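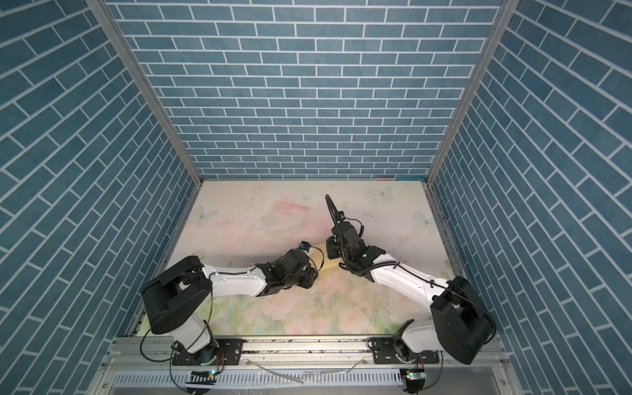
Most of the wallpaper sold in my country between my grandmother's wedding and my own first apartment was trying to be something else. It was wood, or marble, or linen, or a garden. For years I believed this was bad taste, and I said so at dinners. Now I write about interiors for a living, and I am less sure. Look at blue brick with white mortar lines on three walls, standing over a surface full of pink and peach flowers, green leaves and pale blue butterflies. The colors do not ask permission from each other. My grandmother would have approved of it at once, and she would have looked for a matching tablecloth.

Her kitchen had brick paper also, but red, and only behind the stove. The real wall behind it was brick too. It was covered with plaster, then paint, then paper, so the house was wearing a picture of its own bones. As a child I scratched one corner with a spoon to see how deep it went. I was punished, and the corner was repaired with a piece from the end of the roll, where the pattern did not meet. For 2 decades the mortar line jumped by one finger next to the bread box, and we all learned to love this jump.

Pattern matching is still the part which frightens people. When I started to prepare this article, I visited Dorari, a shop which has sold wallcoverings from the same narrow room since before I was born. They keep 399 patterns on the wall in hanging books. I asked which of them sells best, and expected to hear about something plain. It is a brick. The second best is also a brick, in a different color. The plain ones are bought by people who plan to sell their apartment.

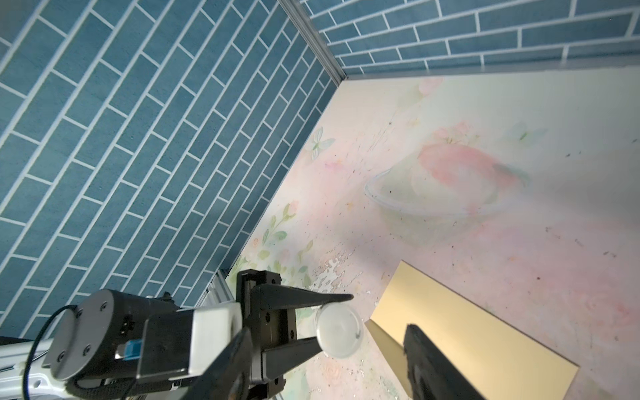

Not everybody is happy with this victory, and one reader, writing to us in October after a short note on the same subject, put it strongly: brick paper is a lie told to guests, she said, and a guest who leans on it feels foolish when the wall is smooth. She had it removed from her hallway in one weekend and has slept better. She asked me to print this, so I print it.

I understand her, but I think the guest knows. A painted theater forest does not cheat the audience. When the brick is blue, it has already confessed. There are blue glazed bricks in the world, but few people expect to meet one in a bedroom. The pattern gives a rhythm to the wall, long and short, long and short, and the eye can walk on it while the person is waiting for the kettle.

There is also the question of sound, and here I must admit a personal interest. My husband records music at home with an old Fostex machine, and he wanted the hard wall behind it to be softened. We tried thick foam panels with a pressed pattern, from a small firm called Raro. They are light enough to hang with one hand. I cannot promise that they did much for his recordings — he says yes, I hear the same neighbor — but the room became warmer to look at, and our cat stopped sleeping in the bathtub.

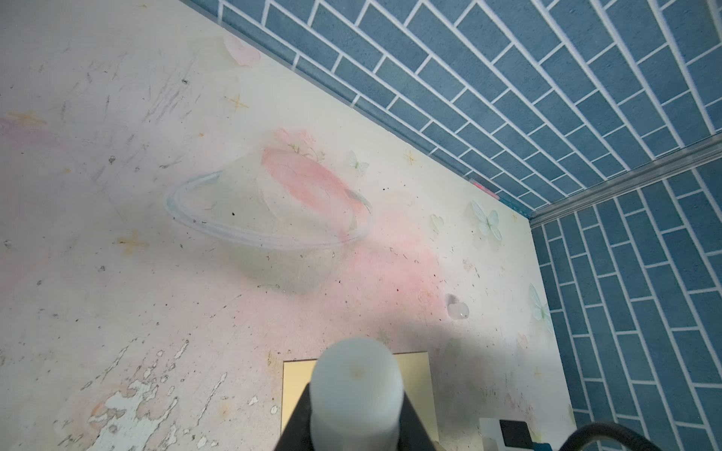
The corners took us longer than the rest together. In an old building no corner is straight, and a pattern of straight lines tells everyone about it. The woman at Dorari advised me to start at the corner which is seen from the door and let the mistake travel to the one behind the wardrobe. This was the best advice I received, and it was free. The glue, on the contrary, was expensive.

I would add a word about floors. In the fashionable magazines the floor is always quiet when the wall is loud. In the homes I visit, the floor is often the louder one. People lay vinyl with flowers under striped walls, and oriental carpets over checkered tiles, and they live there well. At Yurt, a cafe near my office, the walls have tall green stripes and the floor is covered with printed tulips, worn pale where the chairs move. I counted it once as an error. Now I sit there by choice, at the table by the window. 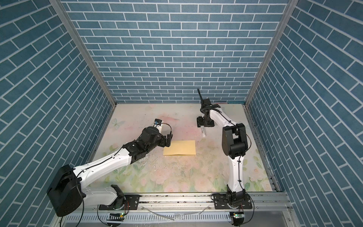

One regular customer of Yurt told me that the tulips were supposed to be replaced last spring, and that the people at the next tables protested so much that the owner sent the new floor back. She did not like the tulips herself, she added. She only did not want to drink her coffee on gray.

Gray is, of course, the great winner of our time. I do not hate it. My own bathroom is gray, and it is easy to keep clean. But when I turn the pages of the hanging books at Dorari, my hand passes the grays quickly and stops at ivy, at parrots, at a stone wall that never stood in the rain. Last month I bought a single roll of the red brick, the nearest to my grandmother's that they had. It is enough for the space behind the stove, and I have asked the man who will hang it to leave one line near the bread box a little too high.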